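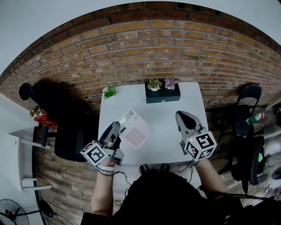

Slide 1: pink calculator, white table

Speaker notes, vegan cooking evening, March 11, 2026
Talk: "Gravy Without Guilt, or Lumps"

Thank Precious for the introduction. Correct the pronunciation only if she gets it worse than last time.

Opening. Ask who grew up with gravy from a packet. Wait. Admit to the same. My mother considered the packet a family recipe, and she guarded it.

Slide 2. What gravy is: fat, flour, liquid, salt, and something brown. Vegans lose the drippings and keep the rest. Say this slowly, people write it down.

Slide 3. The brown part. Mushrooms, sliced thin, in a dry pan until they squeak and then stop squeaking. Onion after that. Tomato paste, a spoonful, fried till it goes the color of an old brick. Soy sauce at the end. If someone asks about liquid smoke, say "a drop" and move along. Svyatoslav Antoniuk will want to argue. Let him have it at the break.

Slide 4. The roux. Measures for one family-size pan:
100 ml olive oil
100 g plain flour
9 cups mushroom broth, warm
2 bay leaves

Yes, metric on top and cups underneath. I learned this from two different people and they never met.

Stir the flour in the oil over medium-low heat until it smells like toast. Broth in by the ladle, whisking. It will seize up and look like wallpaper paste after the first ladle. PAUSE HERE, let them feel the fear. Keep whisking.

Slide 5. Lumps. Strainer. That is the whole slide.

Slide 6. Keeping and reheating. Three days in the fridge, longer in the freezer. It sets like a pudding overnight and needs a splash of water and some patience. Tell the July story (potluck, thermos, Demchenko's white shirt). Skip it if Demchenko is in the room.

Tasting. Pass the bread before the gravy, or they drink it from the cup. Nutritional yeast on the side for those who put it on everything.

Questions. Someone will ask about gluten. Cornstarch slurry, no roux, stir it in at the end.

Leave the recipe sheets by the door. Take the ladle home this time.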